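Jidgate support > Demonstrations > Hand-shown tasks
Ticket opened Thursday, March 7, 2019
Opened by: Leonie Stöckli
Product: Jidgate 2, Prasell two-arm station
Subject: Pillowcase task keeps losing the "open" step when I show it by hand
Status: Solved (with one leftover, see the end)

Hi all,

I've been going back and forth on this one long enough that I'd better write it down properly. I'm trying to teach our Prasell station to put a zippered case on a pillow. I show the task with my own hands, Jidgate reads the hands out of the head view, chops the demonstration into steps, and then the arms get a policy trained on those steps. Towels went fine this way. Napkins too. Pillowcases, oh boy.

What I expect: find the opening, pinch both lips, open, bring to pillow, corner in, pull down, zip.

What I get: find the opening, pinch, and then straight to "pull down." The open step is either missing or glued onto the pinch. So the arms pick up the case very nicely, hold it shut, and drag it across the pillow like they're dusting it. Fabian Camenzind watched it do this for a whole coffee break and was no help at all.
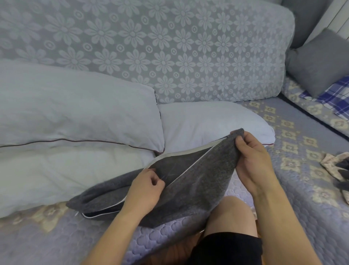 Open step, both hands on the mouth of the gray case. The white zipper trim is the edge I want the grippers to find.

That's the kind of moment that disappears. To me it couldn't be clearer, left hand on the lower lip, right hand lifting the upper flap, inside of the case showing. In the step view it comes up as "pinch (cont.)" and the right hand's finger points are grayed out.

Stuff I tried first, so you don't have to ask:

Restarted the reader. Same.
Deleted the hand profile and made a new one. Same, and now I have two profiles called Leonie.
Slowed way down. Slightly better pinch, still no open.
Did the open step by itself as its own demonstration. This one worked! Full set of 21 points on each hand, step named correctly. So the step can be read, it just doesn't survive in a full run.
Swapped the order so the pillow was already in reach. Same as before.

Cyrill Kofler on your side wrote back and asked for the reader log and for my smoothing settings. Smoothing was on default. Gap fill was on 300 ms, also default I think, I never touched it. He also asked if the hands were ever covered by the cloth. Well, yes, it's a pillowcase, my fingers are inside it half the time. 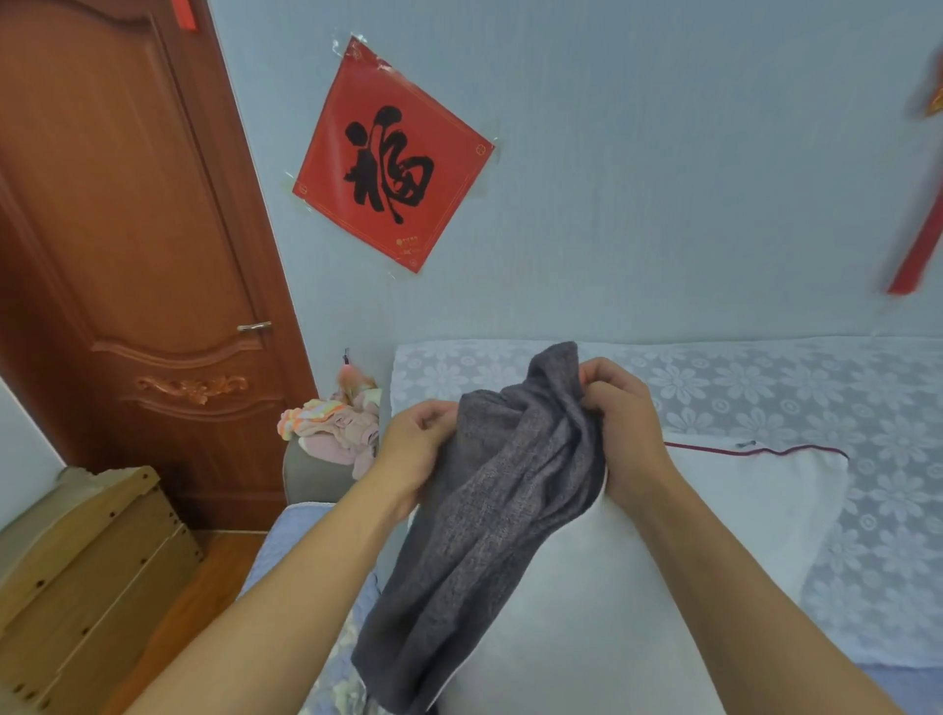 Gray case gathered in both hands over the white pillow. Reader called this "pull down."

So Cyrill's explanation, as I understood it (correct me if I'm mangling it): when fingers go under the cloth, the reader loses the tips, and gap fill draws a straight line from where they were last seen to where they come back. Opening a case is pretty much all fingertips. With the tips gone, the only thing left is the wrist, and the wrist hardly goes anywhere, so the splitter thinks I'm still pinching. Then the hands bunch the cloth up, the wrists finally move, and bam, it decides we're at the pull.

Made sense to me. It also explains why the single-step demonstration worked, I was being super careful and kept my thumbs on the outside the whole time without noticing.

Changes I made after that:

Gap fill off completely. Lots of holes in the tracks, which looks scary, but the splitter now marks them "unknown" and doesn't guess. Much better!
Thumbs outside. I pinch with the thumb on top of the fabric where it can be seen and tuck only the other fingers. Feels silly for the first few tries and then you forget.
A pause after the open. I hold it open for a beat before going for the corner. Seraina Brunner suggested this, she does it for bag tasks, and it gives the splitter a flat spot to cut on.
Turned off "merge similar neighbors" in the step view. It's under Advanced, then Splitter, then scroll. Please put it somewhere a person would look.

Re-ran the demonstrations with those settings and all seven steps came out, in order, with names I'd agree with. I still had to drag the boundary between "corner in" and "pull down" on a few of them by hand, but that's a blurry boundary even for me. You're tugging the case over the corner and straightening it down the side more or less at once, and where one stops and the other starts is anybody's guess.

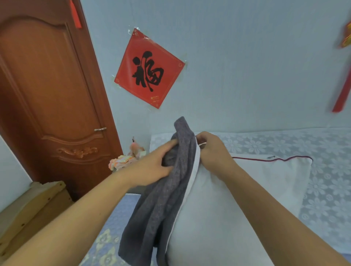

For the labels I ended up with a house rule: as long as either hand is working at a corner, it's "corner in." Once both have left the corners and the cloth is going down the side, it's "pull down." Thaddäus Trummer wanted a separate "straighten" step in between and we tried it, but the arms then paused in the middle and let the case slide back off. So, two steps, not three. If you're doing a duvet cover you may want his version, I'd love to hear.

Policy trained on the new set: the arms open the case now. Really open it, with a gap you could put a pillow in! They get the first corner most of the time. The second corner is so-so, and I suspect I always start on the same side when I show it, so I'm going to mix that up.

Leftover: zipping. I've got the zip step labeled, but the left and right hands trade names when they cross near the pull, and the trained arms then both go for the same spot and sit there being polite to each other. Cyrill says hand swapping is a known thing and there's a fix planned for the April build. Until then I'm finishing the zip over remote control, leader arms in hand, and splicing that onto the hand-shown part. Splicing needs "mixed source" switched on in the project settings or the export just fails with code 7 and no text.

Can we keep this ticket open for the zipper part, or do you want a new one? Also, can somebody delete the extra Leonie.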